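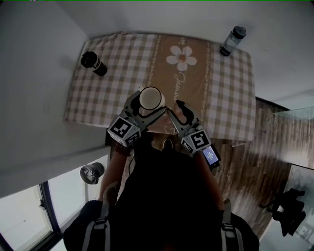
## Thursday, October — Kelstead letter book, second session

Carried on with the brigade commissary's letter book from the Kelstead papers. Target for the day was 20 leaves captured and rough transcribed. Got through all of them, though the last few need a second read.

The book is a press-copy volume, thin tissue leaves, iron gall ink transferred damp from the outgoing letter. The text reads correctly only from the front of each leaf. Show-through from the following leaf is bad in the first third of the volume and gets better after the clerk changes.

**Capture**

- Cradle at a shallow opening. The spine won't take more.
- Gray card behind each leaf before shooting. Tried white first and lost the faint strokes.
- 400 ppi, raw, one side only. Versos are blank apart from offset.
- Raking light on the leaves with embossed seals. Adds nothing for the text but the seals come up well enough to sort by office.
- Files named by leaf number as stamped. The stamped sequence skips once. I kept the stamped number and put the gap in the notes field.

Bandero crashed on export again when the notes field had a long dash in it. Replaced with hyphens and it went through. Anahera Pearce had the same thing last month and has already reported it.

**Hands**

Two clerks at least. Clerk A writes the long s in "Commissary" and abbreviates nearly everything: "Qr. Mr.", "rec'd", "inst." Clerk B spells out the ranks, has a heavier downstroke and signs for the captain with a small "per" and a mark I read as a C or an open G. Changeover falls in the middle of a return of subsistence stores, so whoever took over was working from the same desk and probably the same draft.

Arruda does fairly well on Clerk B and poorly on A. It reads A's "hard bread" as "hand brand" every time. I added the phrase to the word list and reran the batch. Fixed on most leaves, still wrong where the tissue is creased across the line. Not worth retraining for one volume. Corrected by hand.

**The missing beef**

The letters I was after start on the later leaves. Summary so far:

The commissary reports beef cattle received on the hoof at the landing and forwarded to the brigade. The next return shows fewer head issued than forwarded. Division asks for an explanation. He answers that the shortage is from animals that died on the road, and encloses affidavits (not copied into the book, of course). Division asks again, in a shorter letter that he quotes back in full. His second reply blames the drovers.

Four letters in the exchange, counting the one he quotes. Mereana Mahuika thinks there should be a board of survey at the end of it. A loss of this kind would normally go to one before the officer was relieved of the amount. If a board sat, the proceedings may be filed with the division's records and nowhere near this collection. She is checking the finding aid for the division side.

One thing I don't like. The second reply refers to "my statement of the 4th," and there is no letter of the 4th under either hand. Possible explanations: it was never pressed, it was pressed on the leaf missing from the stamped sequence, or he misremembered the day. The stub at the gap is too short to show any ink. Checked it under UV and got nothing.

**Record entry**

Treltadel record updated to show two hands and one leaf wanting. Changed the title from "Quartermaster's letters" to "Commissary letter book, press copies." The old title came from the spine label, which is later and wrong. Separate department, separate accounts, and anyone searching for forage or wagons will be disappointed. Old title kept as a variant so existing citations resolve.

**Open**

- Reread the last 2 leaves against the raw files. Amounts column is doubtful, the 3s and 5s are hard to separate in Clerk A.
- Ask Anahera whether the loose abstracts in the next folder are on the same paper stock. Could be the enclosures.
- Index at the front has tabs to M only. Find out if the rest was cut or never filled in.
- Order more gray card.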